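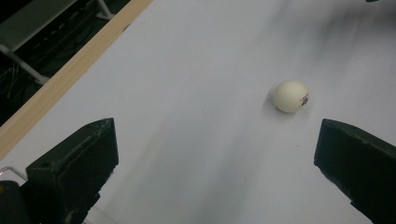

Trevor Whiteley objected, before the minutes of the last meeting had even been read, that the club goes through balls the way other clubs go through coffee, and he wanted to know where they end up. Rosalía Peñalver suggested he look in his car. This was not put to a vote.

BREVARD TABLE TENNIS CLUB
Minutes, September meeting, upstairs room

Present: Lucía Esteban (chair), Purificación Marín (minutes), Rosalía Peñalver, Trevor Whiteley. Ankica Karagiannis came in at item 2 with her coat on and kept it on.

1. Last minutes. Approved, with one correction. Trevor did not "storm out" in August. He left at a normal speed.

2. Balls. We started the summer with 200 and the box now holds 70. Lucía thinks most of them are under the radiators. Ankica said she has been under the radiators and would rather not go again. Agreed that whoever locks up on Friday does a sweep with the long broom. Practice balls go in the box by the door and match balls go in the cupboard. Trevor asked how anyone is supposed to tell them apart once the printing rubs off. Rosalía said you bounce them. Trevor said he has been bouncing them for years and they all sound like balls. Left there.

3. Ball order. Purificación has a price from Villalobos for another box of the white ones. Rosalía would like orange, on the grounds that white balls vanish against pale surfaces and she has lost points that way. Lucía pointed out that she loses points against the dark green tables too. White it is. Rosalía asked that her disappointment be recorded, and it is.

4. Tables. The Bruvberg still leans toward the window. Ankica put a folded score sheet under one leg, and it now leans toward the door. She will try half a score sheet. Members are reminded - again - to wipe the tables down before play and to keep drinks off them. A smudge is one thing, but Trevor's mug has left a ring.

5. Money. The account stands at $1,862. Trevor proposed a ball machine. Lucía read out the price and Trevor withdrew the proposal. Up to 10 new bats may be bought for the beginners' evening, Rosalía to choose them, no orange.

6. Billgate match. They want to play at their place again. Their ceiling is low and Ankica does not care for it. Purificación will write and offer ours.

7. Other business. Somebody's left shoe is still in the cupboard. It has been there since spring and will go out with the trash after the Billgate match.

Closed at 9:10, as the lights were going off anyway.

3 comments | 5 shares

Recent items
Minutes, August meeting
Who has the cupboard key?
Beginners' evening: what to bring
Directions to Billgate (parking at the back)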